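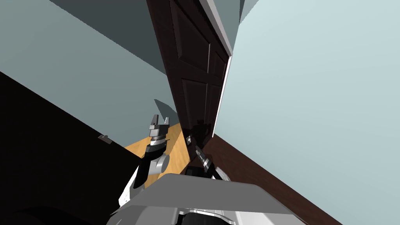

How to Prepare a Vehicle for Winter Storage

Members of the Pekville Motor Club who keep a second car, a convertible or an older vehicle usually take it off the road in November and return it to service in spring. A car left standing without preparation may develop a discharged battery, flat-spotted tires, stale fuel and surface rust on the brake discs. The procedure on this page applies to gasoline vehicles stored indoors for two months or longer. Owners of diesel and electric vehicles should follow the storage section of the manufacturer's handbook.

Before You Begin

Allow one full day for the work. The last drive of the season should be long enough to bring the engine and exhaust fully up to temperature. Short trips leave moisture in the exhaust system, and a car should not be put away directly after one.

You will need the following:
Fresh engine oil and a new filter
Fuel stabilizer
A tire pressure gauge and pump
A battery maintainer with automatic shutoff
Wheel chocks
A breathable indoor cover
Car shampoo, wax and clean cloths

Step 1. Wash and dry the car

Wash the body, the wheel arches and the underside. Road salt and mud hold water against the metal and should be rinsed out completely, with particular attention to the seams behind the front wheels. Dry the car by hand, then drive it a short distance and apply the brakes several times to clear water from the discs. Apply a coat of wax to the paint. Clean the interior, remove all food and paper, and leave the mats out of the car.

Step 2. Change the oil and filter

Used oil contains acids and fuel residue that can attack bearings over a long rest. Change the oil before storage even if the service interval has not been reached. Run the engine for several minutes afterward, check for leaks and confirm the level on the dipstick. Record the mileage and the date in the service book. 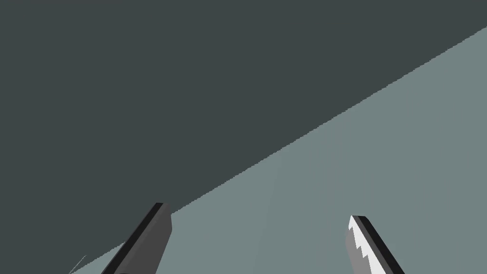 Step 3. Treat the fuel

Add stabilizer to the tank in the amount stated on the bottle, then fill the tank to the first click of the pump. A full tank leaves less room for condensation. Drive the car for at least 16 minutes so that treated fuel reaches the lines and injectors. On vehicles with a carburetor, consult the handbook on whether the float bowl should be drained.

Step 4. Check the coolant

Test the coolant with a hydrometer or refractometer. The mixture must protect the engine to a temperature below the lowest expected in the storage space. Unheated buildings can become nearly as cold as the open air, and plain water should never be left in a cooling system over the winter.

Step 5. Set the tire pressures

Inflate each tire to the maximum cold pressure shown on the sidewall — not above it — and write the original settings on a card placed on the dashboard. Cars stored for longer than four months may be raised on axle stands placed under the points given in the handbook. Never leave a vehicle supported on a jack alone.

Step 6. Connect the battery maintainer

Clean the terminals and connect the maintainer according to its instructions. The club's loan units, supplied by Jakora, may be reserved through the equipment desk. Where no outlet is available, disconnect the negative cable first, remove the battery and keep it in a dry place above freezing. Owners should make sure that they have any radio security code before disconnecting the power. 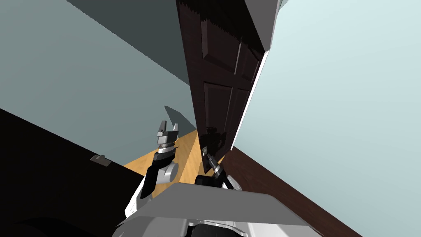 The door is partly open.

Step 7. Park and secure the car

Park on a dry, level floor. Chock the wheels and release the parking brake, which can otherwise seize to the drums or discs. Leave a manual transmission in gear and an automatic in Park. Close the windows, block the air intake and exhaust outlet with clean cloth, and tie a bright tag to the steering wheel as a reminder to remove both. Fit the cover only when the bodywork is completely dry.

Step 8. Inform your insurer

Many insurers offer reduced storage coverage. Ask for written confirmation that fire and theft remain insured, and do not drive the car on public roads until full coverage has been restored.

During Storage

Visit the car once a month. Check the maintainer light, look under the car for leaks and inspect for signs of mice. Do not start the engine for a few minutes at a time — this adds moisture to the oil and exhaust without warming either one through.

Returning the Car to the Road

Remove the cloths from the intake and exhaust, reset the tire pressures, check all fluid levels and reconnect the battery, positive cable first. Test the lights and brakes before leaving the building, and keep to low speeds for the first few miles.

Questions about this procedure may be addressed to Ruben Michiels, Technical Secretary. Reservations for maintainers open on 12th September and are handled by Damián Bustos at the equipment desk.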